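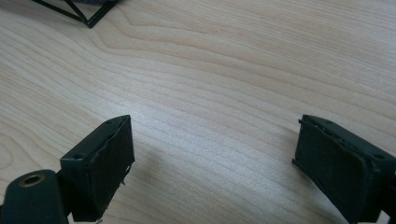
*2 min read*

# Hand-held gripper pads coming loose, jaws drop things when I let up on the trigger

**Jozefína Paulík** · posted 10/01/2021

Hi all! I've been recording pick-and-place runs with one of the hand-held grippers from the Nurkitley plans (printed fingers, glued-on pads, little camera on top) and since last week it keeps dropping stuff. It closes fine, it grabs fine, and then halfway across the table the thing I'm carrying twists and slides out. Yesterday it was a glass spice jar, and I was picking bits out of the rug for an hour.

I've got the jaws open over my table in the photo so you can see both pads. The edge on the left one has gone all wavy, and the right one has a thin strip along its inside edge that looks like it wants to peel. Both fingers also have a little pin poking out at the side and I can't remember if they always stuck out that far. I'm at 866 runs and I need 1,016, so I'd really love to limp to the end without reprinting anything. Is it the pads, the pins, or am I squeezing wrong?

**Tudor Dobre**

I'd go after the pads first. Mine did the same twisting thing back in May and I blamed the trigger spring for days, swapped it, and still dropped a mug. When a pad lets go at the edge it can roll a bit under load, so the object turns even though the fingers haven't moved.

Try this before you buy anything. Close the jaws on a strip of paper and tug it out, once near the tips and once lower down. If it slides easily in one spot and hangs on in the other, the pad isn't sitting flat. Then press the edge with your fingernail. If it lifts, take the whole pad off, scrape the old glue, wipe the block with alcohol, let it dry, and glue on a fresh one. I clamp mine overnight. Don't just squirt glue under the flap (I did, it dried lumpy and the grip got worse).

On the pins, I can't tell from a photo if yours have moved. Wiggle them. If one slides with finger pressure I'd stop using the tool until it's fixed, I wouldn't want it working its way out with my knuckles right there. And please stay off glass for now! I did my last 2,000 runs with plastic jars and the data was fine.

One more thing, check whether the early drops are in your set. I had to throw out a whole afternoon.

**virklow_bench**

had this, put grippy shelf liner over the pads with double sided tape. lasted 2 days lol. but that's 2 days of runs

**Jozefína Paulík**

Paper test done, it slides right out near the tips on the right side. Pins don't budge. Ordering pads tonight, and the spice jars are back in the cupboard. Thanks Tudor!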